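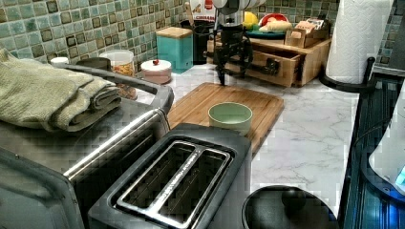 4. Setting Up the Counter

This section covers where things go once the Bavano counter kit is unpacked and the feet are stuck on. It assumes you have a toaster, a toaster oven, or both. If you have neither, skip to step 6.

The box says "a tidy kitchen in 3 minutes." We did not write the box. Allow 20 if you are starting from a counter that people cook on, and longer if you have to find out what is in the jars.

Before you start

Unplug the toaster and the toaster oven and let both cool completely. Take everything off the top of the oven, including any folded towel. Wipe the counter and let it dry, or the feet on the drawer box will slide.

CAUTION: The top of a toaster oven gets hot in use. It looks like a shelf, and several kitchen catalogs treat it like one. Do not store towels, paper, bread bags or plastic lids on it. A towel may sit there while the oven is off and unplugged, but someone will eventually turn the oven on without looking, so we suggest finding the towel a hook.

Placing the appliances

1. Put the toaster oven at one end of the counter with its door facing out. Check that the door opens all the way without hitting anything.

2. Leave the clearance given in the oven's own manual at the back, sides and top. If you no longer have that manual, look it up by model number. Do not go by what looks right.

3. Set the two-slot toaster where nothing hangs over the slots. Under a cabinet is a bad place for it, whatever the showroom did.

NOTE: Running both at once may trip the breaker. Add the wattages on the two rating labels before you plug them into the same circuit. A toaster marked 800 watts is modest by itself. The oven is usually the larger number.

Placing the cutting board

4. Lay the board flat with the juice groove facing up. A slight angle to the counter edge is fine if it suits your arm. Photographs in sales material often show the board dead square, and we have found no advantage in this.

5. If the board rocks, turn it over and check for crumbs before blaming the counter. A damp cloth underneath will stop most sliding. Take the cloth away when you finish, as bamboo left on wet fabric can stain and warp.

A small bowl on the board is handy for trimmings or salt. Move it off before you use a large knife.

CAUTION: Keep the board clear of the toaster while toasting. Bamboo is sold as a tough material. It still scorches.

Lining up the back row

6. Choose what earns a place along the backsplash. The leaflet that comes with the Vendotis canister set recommends putting out the whole set. We recommend putting out what you open every day and leaving the rest in a cupboard.

7. Put clear jars, such as the one for snacks, where you can see the level. Put solid canisters beside them and label the underside with what is inside. You will not remember which is flour.

8. Stand the utensil crock toward the back, within reach of your cooking hand. Tall items belong behind short ones. If you have to lift a canister to get at a spoon, swap them.

9. Check every lid. Wooden lids with a seal should press down evenly. Lids with a knob are often just resting in place, and the word "airtight" on a sticker does not change that. Use those containers for things that are wrapped already.

NOTE: Loose lids with no container do not need a spot in the row. Match them or put them away.

Fitting the drawer box

10. Place the drawer box at the free end of the row, handle facing you.

11. Pull the drawer partly open and confirm that it clears the cutting board. If it does not, move the board. The drawer has no stop in the Tapley version, so support it with your other hand the first time.

12. Load light items only. The Treltmont insert divides the drawer into 6 sections, of which you will probably use two.

Care

Wipe tile and grout behind the row once a month, moving the canisters to do it. Wipe stainless steel along the grain with a soft cloth. Empty the toaster's crumb tray weekly if you use it daily. Special steel polish is offered with the kit as an extra; dish soap and water did the same job on ours.

If the row has grown by the time you next clean, go back to step 6.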